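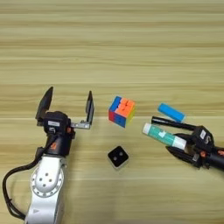
Bevan Sheehan asks that anyone setting up grasp detection read the part on open-gripper calibration first, as most wrong "holding" flags he has traced in Sastach came from skipping it. The steps are in section 4.2 below.

4. Grasp state and two-arm task planning

This section covers how Sastach decides whether each gripper is holding an object, and how the planner uses that result. It applies to two-arm stations running the Tralham control service. Complete section 3 (camera and arm registration) before you start.

4.1 Before you begin

Make sure both arms are homed and the control service shows Ready for left and right. Keep hands out of the shared area between the arms whenever motion is enabled.

CAUTION: The gripper commands in 4.2 run at full stroke. Keep fingers and cables away from the jaws.

4.2 Calibrate the open and closed positions

1. Open the Grasp tab and select Left.
2. Remove anything held in the gripper.
3. Click Open. Wait for the position reading to settle, then click Save Open.
4. Click Close. When the fingers meet, click Save Closed.
5. Click Cycle. The software opens and closes the gripper 20 times and shows the spread of the readings.
6. If the spread is marked in red, check the finger mounting screws and repeat from step 3.
7. Select Right and repeat steps 2 through 6.

Note: Save both positions again after any finger change. Values from another set of fingers will load without a warning.

4.3 Set the holding threshold

The grasp monitor compares finger position with motor current. A gripper is reported as Holding when the fingers stop short of the saved closed position and the current stays above the threshold.

1. Place a slim object, such as a glue stick, in the right gripper and click Close.
2. Read the current value in the Monitor panel.
3. Set Threshold to a little over half that value.
4. Open the gripper, take the object away, and click Close. The state should read Closed Empty.
5. Repeat for the left gripper.

Use the thinnest object in your task for this test. A threshold set with a Rubik's cube may be too high for a glue stick.

4.4 Check the object list

The perception service sends the planner one entry for each object it finds. An object in a gripper belongs under Attached. Everything else belongs under Table.

1. Click Refresh in the Objects panel.
2. Compare the list with the table. With the layout at the start of this section, the cube, the small black block and the light blue stick go under Table. The glue stick goes under Attached: Right. The left arm should have no attached object.
3. If a held object also shows up under Table, raise Attach Radius one step at a time until the second entry goes away.
4. If a dark object is missing, lower Minimum Contrast and refresh.

Note: The Hoekstra segmentation model can split an object with mixed colors into two or more entries. For cubes, turn on Merge Touching Regions.

4.5 Run a plan without motion

1. Set Mode to Preview.
2. Choose an arm and a target. For a first test, choose Left and the cube.
3. Click Plan. The path is drawn in the 3D view.
4. Step through the path with the arrow keys. Check the clearance to the other arm and to anything it is holding.
5. If the planner returns error 133 (no path found), move the idle arm back and plan again.

The planner stops after 2,000 samples by default. Raising the limit helps in tight layouts but makes each request slower.

CAUTION: Attached objects are included in collision checks only when Attached shows the correct arm. Do not leave Preview mode until 4.4 is complete.

4.6 Save the settings

Click Save Station. Settings are written to the Maveck profile for this station and load at the next start. To go back to an earlier version, open File, then Profile History. Only the last 4 versions are kept.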